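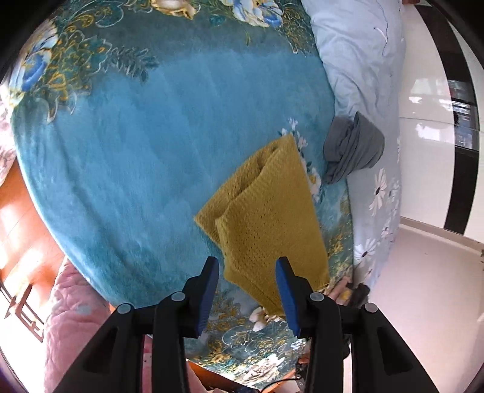
Section 6. Finger pads and linkage: checking, cleaning and replacing
Husar hand-held gripper, soft goods set-up

Revised April 29, 2024, by Banafsheh Taheri. Replaces the two-page sheet that came in the case. That sheet said the pads need "no routine care." We don't believe it, and you shouldn't either.

6.1 Before you start

You need a 2 mm hex key, a lint-free cloth, plain water, a soft toothbrush and a good lamp. The Wuvent service kit also includes a tube of pad conditioner. Leave it in the kit. Kheri Makokha tried it on one pair of pads and they picked up more fuzz than the pair he left alone.

CAUTION: Unplug the cable at the tool end before you put a finger between the pads. The trigger lock is a plastic tab and should not be trusted to hold the fingers open.

6.2 Cleaning the pads

1. Open the fingers all the way and lay the tool on its back.
2. Look along the ridges under the lamp. Knits and plush blankets are the worst offenders, and fibers pack down at the bottom of the grooves.
3. Brush along the ridges, never across them.
4. Wipe with a damp cloth. No alcohol. The supplier says alcohol is safe, but the pads we cleaned that way went shiny.
5. Let the pads air dry before closing the fingers.

Clean after every 70 folds on knitwear. The maker's figure is 800, and we would like to know what they were folding.

6.3 Checking the linkage

1. Close the fingers slowly by hand. Both pads should reach the middle together.
2. If one side lags, check the pivot pins on that side first. Press each pin with a fingernail. A good pin doesn't rock.
3. Brush lint away from the pins. Don't oil them. Oil ends up on the next sweater.
4. Open and close the fingers ten times and check again.

NOTE: Prerketti's troubleshooting chart blames the software for nearly every uneven grip. Check the pins anyway. It takes a minute, and a reinstall takes a morning.

6.4 Replacing a pad

Replace pads in pairs, even if one looks fine.

1. Remove the two screws from the back of the finger. Keep them in a lid or a saucer, well away from the bedding.
2. Peel the old pad off from the tip end. If it tears, scrape off what's left with a plastic card.
3. Seat the new pad with its ridges running the same way as the one opposite.
4. Tighten the screws until they stop, then quit. The inserts are soft brass and strip easily.
5. Write the pad lot number in the log.

CAUTION: Plevex pads marked "universal" fit the screw holes but are thicker than ours. The fingers will not close fully and a thin hem will slide out.

6.5 Test on real laundry

The foam block that comes with the tool proves very little, as almost anything can grip foam. Use a folded knit on a soft blanket.

1. Lay the garment down with the folded edge within easy reach of the pads.
2. Bring one finger to each side of the lower corner. Close until the cloth just dimples.
3. Lift straight up by a hand's width and hold for a slow count of five.
4. Put it down and look at the knit. Pulled stitches mean too much force. Turn the force dial down one mark and repeat.
5. Check that you lifted the garment and not a pinch of blanket with it. Openwork and ribbing both hide this well.

If the same garment slips twice after cleaning, go back to 6.3. Don't turn up the force to get past it.

Questions about the log go to Chepkoech Makori. Spare pads are in drawer 89, screws in drawer 69. Next review of this section is in June.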